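Bon, je vide mes placards de cuisine. Fil un peu grognon sur les contenants, vous êtes prévenus.

Point de départ : un article de Flallness qui promet une cuisine « apaisée » si on transvase tout dans du transparent. 323 commentaires ravis. Je demande à voir dans six mois, quand il faudra tout laver.

Parce que transvaser, je l'ai fait. Les pois chiches, les haricots, tout. Résultat : plus de date, plus de temps de cuisson, et un jour on fait tremper un truc dont on ignore l'âge. L'étiquette, on se jure de la tenir à jour. Bien sûr.

Les bocaux à couvercle vichy, ensuite. Très mignons. J'en garde, je ne suis pas un monstre, mais qu'on ne me dise pas que c'est du rangement. C'est de la confiture finie qu'on n'ose pas jeter.
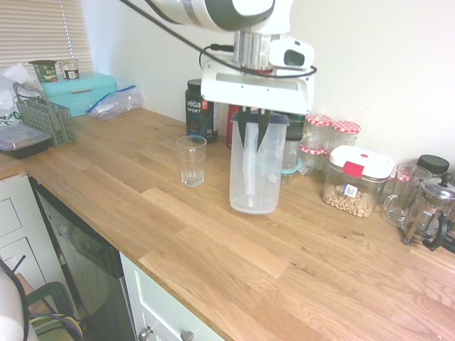 La carafe, maintenant. Vakeo jure que l'eau a « meilleur goût » au bout de 60 minutes dans la leur. J'ai fait goûter à l'aveugle chez moi, 2 verres chacun : tout le monde s'est trompé. Je garde ma carafe avec couvercle, elle rentre dans la porte du frigo et je ne lui en demande pas plus.

La boîte à pain en métal : jolie, turquoise, et le pain y ramollit quand même. Par contre, pour poser des pots dessus, impeccable – à croire que c'est sa vraie fonction.

La cafetière à piston reste. Pas de débat.

Indden vend un « kit plan de travail dégagé ». Donc on achète des boîtes pour avoir moins de boîtes. J'attends qu'on m'explique.

Bilan à 18 h : un sac pour la ressourcerie de Fontes, trois couvercles orphelins, et un plan de travail toujours aussi chargé. Je reprends demain, peut-être. Les boîtes en verre, je n'y touche pas.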